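Hey, thanks for opening this. It's the readme for the Plallolel lyric and credit sheets, a folder of plain text and CSV files I've been building on and off for way too long. If you only want the data, grab `credits.csv` and go. If you want to know why half the drummers are listed twice, keep reading.

## What's in the folder

Plallolel was a small label that put out dance and pop singles and paid for a lot of cheap, fun music videos to go with them. I loved those videos as a teenager and got annoyed that you could never find out who made them. So I started writing it down.

- `credits.csv` - one row per person per video (director, camera, editor, dancers, whoever got a name on screen)
- `songs.csv` - one row per song, with the performer, writer and producer if I have them
- `lyrics_notes/` - my notes on the words, mostly who is being name-checked. No full lyrics, please don't ask
- `scraps/` - stuff I haven't sorted. Enter at your own risk

There are 200 songs in there right now and 600 credit rows. Some songs have a single credit and some have a whole page of them (the Morris videos are terrible for this, he thanked everybody he ever met, and I love him for it).

## Columns in credits.csv

| column | what it means |
|---|---|
| `song_id` | matches `songs.csv` |
| `name_as_shown` | spelled the way it was on screen, typos and all |
| `name_clean` | my best guess at the right spelling |
| `role` | lowercase, free text, sorry |
| `source` | `screen`, `sleeve`, `interview` or `me` |
| `sure` | `y`, `n` or blank |

Blank in `sure` means I never went back to check. It doesn't mean no! I've had two emails from people who filtered the blanks out and then wondered where all the early Rarnus videos went.

`source = me` means I recognized somebody. I'm pretty good with faces but please treat those rows as gossip.

## Things that will trip you up

**Morris is a person and also a group.** For the first few singles it's just him. Then he kept the name and added two singers, and the sleeves go on saying "Morris" like nothing changed. I use `morris_solo` and `morris_group` in `performer_id`. There's one remix where I truly can't tell, so it's under group.

**Rarnus changed the spelling.** Old sleeves have it with one R at the front and two in the middle. I normalized everything in `name_clean` and left `name_as_shown` alone.

**Duplicate drummers.** When a drummer played on the record and also showed up in the video, they get a row for each. I thought about merging these and then thought about how tired I was.

**Directors using nicknames.** Fitzgerald Wojcik directed roughly 30 of these under at least three different names. He was kind enough to go through my list on the phone and tell me which ones were his, and also which ones he'd rather weren't. All of them are in there. The nickname stays in `name_as_shown` and his real name is in `name_clean`.

**Release dates.** Year only. Plallolel would press a single, sit on it, hand it to DJs and then announce it in August when everyone already knew the words. I gave up on months.

## How I made it

Mostly by pausing videos. I had a box of tapes from a cousin, a pile of sleeves from thrift stores, and a good long run of the Flemach newsletter, which printed full crew lists for a while before it turned into mostly ads. Where Flemach and the screen disagree I go with the screen. Where the sleeve and the screen disagree I put in both and mark both `n`.

I typed everything by hand. There's a little script called `check.py` that complains if a `song_id` in one file is missing from the other, and that's all it does. Run it like this:

```
python check.py credits.csv songs.csv
```

If it prints nothing, you're good.
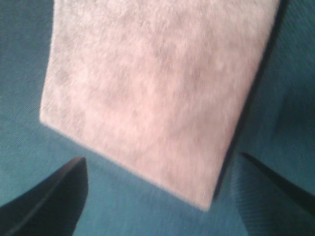 *Photo: Plallolel sheets project, free to reuse with credit*

## Using it

Do what you like with the CSV files - make charts, fix a wiki, settle a bet. I'd be really happy if you mentioned the project by name but I won't chase you. The lyric notes are my own writing, so quote a bit and link back instead of copying the lot.

Please don't use the rows marked `n` to tell somebody they did or didn't work on a video. A dancer got into an argument with her old bandmate over one of my guesses and I still feel bad about it.

## Fixing stuff

Open an issue or send a pull request. One video per pull request is easiest for me. Tell me where you saw the name, even if it's just "on the tape at the 2 minute mark". If you were in one of these videos and want your row changed or taken out, write and say so and I'll do it, no proof needed.

## To do

- sort `scraps/` (ha)
- split "choreo" and "choreographer" and "dances by" into one role
- find out who sang the second verse on the Rarnus Christmas single
- add the live clips, maybe, if I can decide whether they count as videos

Last edit Sun 9 June, mostly commas.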